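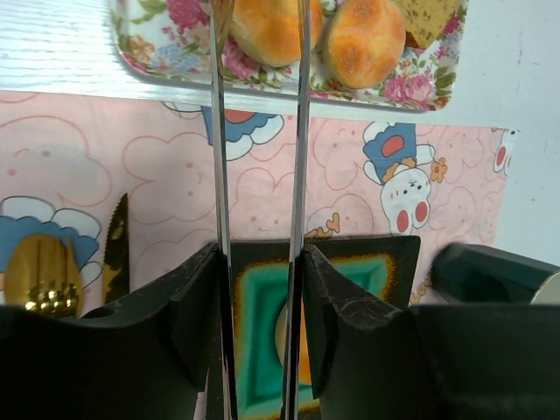
Suvarna Hearing Rounds

The Suvarna Hearing Rounds (most people just say "the Rounds") are a free hearing check program for adults in the Plarkov district. The program grew out of a small health outreach group called Suvarna, and it runs in libraries, union halls, church basements and pretty much any room with a door that shuts properly. I've been writing up local health programs for this site for a while now, and this is the one I get the most mail about, so I've tried to make the entry a bit fuller than usual.

Background

Suvarna started out doing blood pressure mornings. Hearing came in by accident, when the people taking readings noticed how often they had to repeat the question about medications. A short trial followed in February, with one borrowed audiometer and a folding screen, and 419 people came through before it closed. That was far more than anyone had planned for, and the waiting list was kept on the back of the leftover blood pressure forms (I have seen one of these and the handwriting is terrible!).

The Rounds became a separate program after that, with their own budget and their own van.
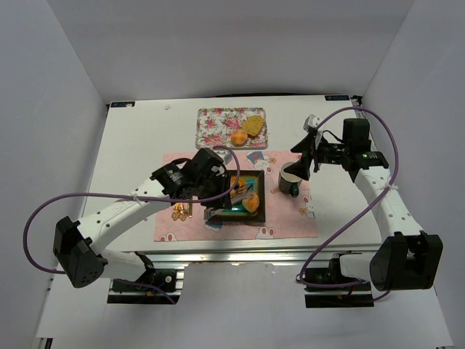
Maribeth Okun

How a check works

A full check takes 20 minutes. You fill in a one-page form first, then someone looks in your ears with a light, and if there's a lot of wax you're told about it and usually asked to come back another day. After that you sit with headphones on and press a button whenever you hear a tone. Each ear is done separately. The tones get very faint, and it's completely normal to sit there wondering if you imagined the last one – I pressed the button at nothing at least twice.

The result is printed as a small chart. Staff go over it with you, but they don't diagnose anything and they don't sell hearing aids. People whose chart shows a drop are given a letter to take to a doctor or an audiologist, and those with sudden loss, pain or discharge are told to get seen right away.

Equipment and rooms

The headphones and audiometers come from Plasico, a supplier that also services them once a year. Background noise is the big headache. The Rounds don't own a sound booth, so rooms are measured before a session and turned down if they're too loud. The old Plarkov bus depot was dropped from the schedule for this reason, and so was a very nice community kitchen with a very loud refrigerator.

Noise at work

A second strand, added later, deals with noise on the job. It covers 4 workplaces at present and is run together with Omness, an occupational health service. Workers get a baseline check, a fitting session for earplugs (foam ones are harder to put in than you'd think – roll, pull the ear up and back, hold) and a repeat check the following year. Omness keeps those records, and Suvarna only sees totals.

Reach and criticism

The program now offers 800 appointments a year. Some readers have written to me that these go mostly to people in town, and I think that's a fair complaint. The villages north of Plarkov get one visit each, often on a working morning. Follow-up is the other weak spot, as there's no reliable record of how many people take their letter to a doctor. Evening sessions have been discussed, but none were on the schedule when I last checked.

See also: Blood pressure mornings; Earwax; Noise at work

Last edited December 8, 2023

Contact | Copyright | Back to top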